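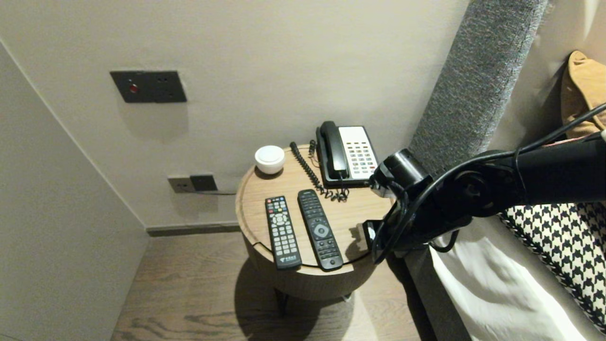 Two remotes and a desk phone on the bedside table

Home | Downloads | Docs | Blog | Forum

Call for testers: try the Brornoter 2 test runner before everybody else does

Posted 20 December 2022 by Anneli Pelkonen
Print this page | E-mail this page

Hi all! I'm looking for up to 23 people to spend part of January breaking the new test runner with me. If you write unit tests in C++ or Python, and you've ever sat there watching a progress bar crawl along while one test at the bottom of the list holds up everything else, I would love to hear from you.

Quick background for anyone who wandered in from a search engine: Brornoter is a small desktop program that finds the tests in your project, runs them, and shows you what failed and where. Version 1 did that fine but it ran everything in one long line. Version 2 splits the work up, remembers which tests were slow last time and starts those first. It also has a new results pane (Attila Kiss did nearly all of that, and it's so much nicer to read than the old one). Our own suite has 3,210 tests in it, and I now run the whole thing before every merge instead of only when I feel guilty.

What I don't know is how it behaves on your code. We've got our own habits over here and they're baked in all over the place. Kenta Hamada pointed it at an old project with spaces in every folder name and it fell over right away, so that's fixed, but I'm sure there are plenty more like it.

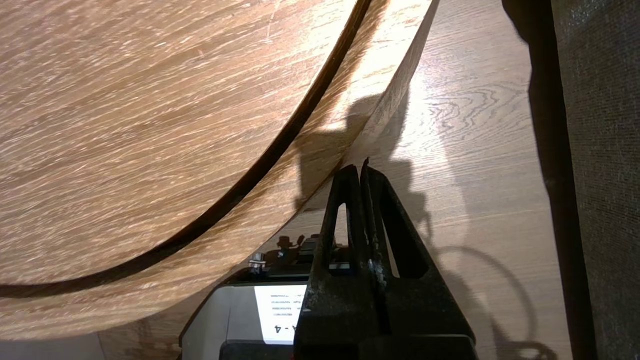 Wood grain, close up

What you'd be doing

Install the preview build next to your current version (they keep separate settings, so you can go back any time). Use it for your normal work. When something looks wrong, send me the log file and a couple of lines on what you expected to see. That's most of it! I'll also mail out a short list of things to try each week, stuff like canceling a run halfway through or renaming a test while the results are still up.

Please don't make it your only runner on anything with a deadline. It's a preview and it will crash on you.
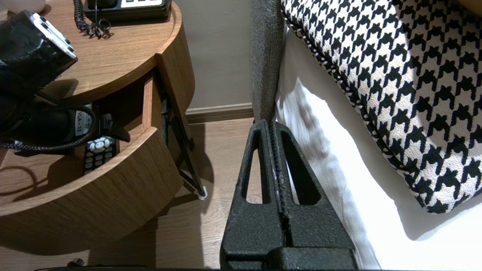

I'd especially like to hear from people who build on Windows with network drives, people with big parameterized tests, and anybody who uses a screen reader. The keyboard shortcuts changed a lot and I'm nervous about them. You don't need to be an expert. If you're a student with one class project and nine tests, write to me anyway, beginners trip over things I stopped noticing years ago.

What you get

A free license for version 2, your name in the About box if you want it there, and a seat in the testers' chat, where Aleksi Honkanen answers questions about the build plugins faster than I can type. It's not paid, sorry. I asked.
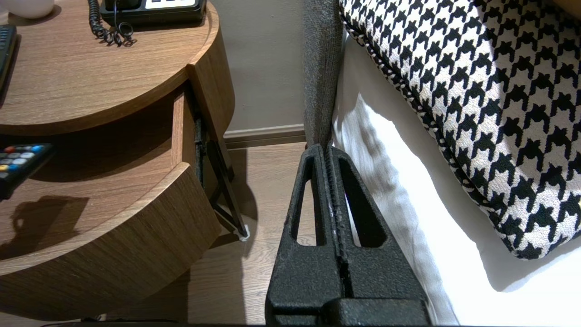

Nightstand with the phone on top

How to sign up

Send a mail to the address at the bottom with "Unton preview" in the subject line (Unton is our code name for this release). Tell me your operating system, your compiler or Python version, and a rough idea of how big your test suite is. No résumé needed. I'll take names until 17 January and write back to everyone, even if we're full. Iida Pitkänen is keeping a waiting list for the Mac build, which is a little behind the other two.

Print this page | E-mail this page

Contact: preview@brornoter.example | Copyright 2022 Brornoter | Back to top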